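Brirketine: grocery unpacking, two arms

Can a pair of robot arms put the shopping away yet? Brirketine is a small set of recordings meant to help answer that for one household chore. It was put together by Anju Nigam and Yannick Moulin.

Contents
218 episodes, 3 camera views, 45 minutes held out for testing. Each episode covers one stretch of unpacking or sorting.

What is hard about it
Bags. Thin film folds over the fingers and hides whatever is under it – often from the wrist view completely. Firm produce is easier. We would not call the chore solved, and a policy that does well with peppers may still fail on a handle.

Views
Wrist view first, then the fixed view of the table with both arms.
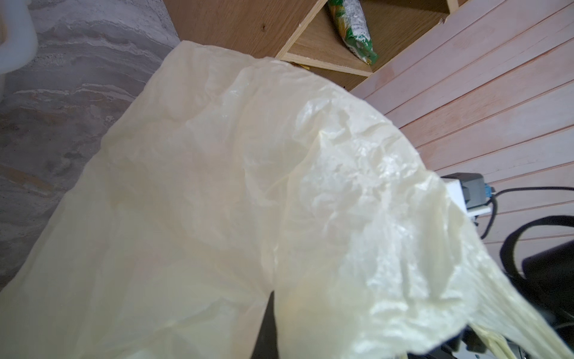
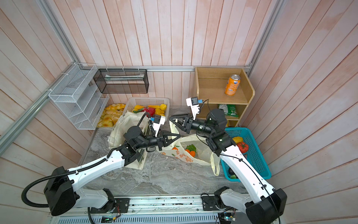 Known problems
Two episodes have no audio track. Labels for bag handles were done by one person (Josiane Perrin) and have not been checked by a second. Send corrections to Yannick.

Version
May 2026, first release.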